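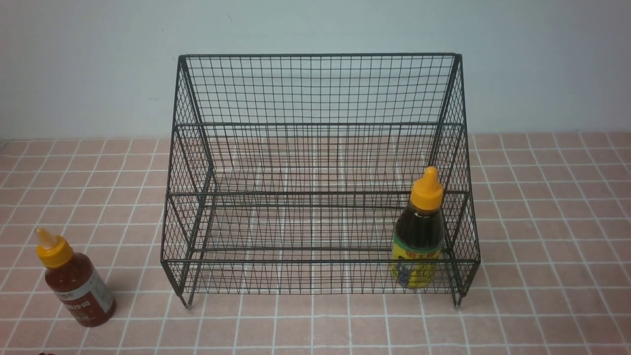
I bought the Bundero pleated midi skirt in May, in the colour they call ink, and I have worn it to work for most of the summer. I wanted one skirt that can go with flat shoes and a plain T-shirt and still look like I made a decision in the morning. The fabric is a polyester with a small amount of stretch, and over it there is a second layer of fine square net. When I try to explain this net to people I tell them to think of a black wire mesh rack, the kind where you keep your sauce bottles, because the squares are just as regular, only soft and much smaller. From two metres away you see only a slightly dusty black.

The pleats are the best part. They are pressed very sharp and they stay so after washing. I wash it at 30 degrees inside a cotton bag and hang it by the waistband, and I have never used the iron on it. My older skirt from Sombatkul lost its pleats at the hips in one season, so I was careful with my hopes.

The sizing is more difficult. Bundero gives three sizes only. I am between the first and the second, and I took the second, which sits a little low on me. The waistband is elastic at the back and flat at the front. This is comfortable when sitting, but if you tuck in a thick shirt it makes a small roll above the band. With a thin knit it is fine. My friend Themis Zacharopoulos, who studied pattern cutting, looked at the inside and said the side seams are clean but the hem of the net is not finished, just cut. So far mine has not opened.

There is one pocket, on the right. It holds a phone, but the weight pulls the pleats to that side and you will see it in every mirror. I stopped using it after the first week.

About the net: it catches. A rough bag strap or a bracelet with a loose end will find it. I have one pulled thread near the left knee, which I pushed back with a needle, and now I can't find it unless I look for it. If you have a cat, I would think twice.

I wear it mostly with a boxy grey blazer and the low Skancombe loafers, and in the warm weeks with a white vest. With boots I did not like it, the length stops at a bad place on the leg. Taller people may have more luck.

For the price I would buy it again, but in the smaller size. The brown version looks nice in the shop, though the net is more visible there and it feels more like evening clothes. I would also like a lining that is a bit longer, as in strong sun the last part of the skirt is quite transparent.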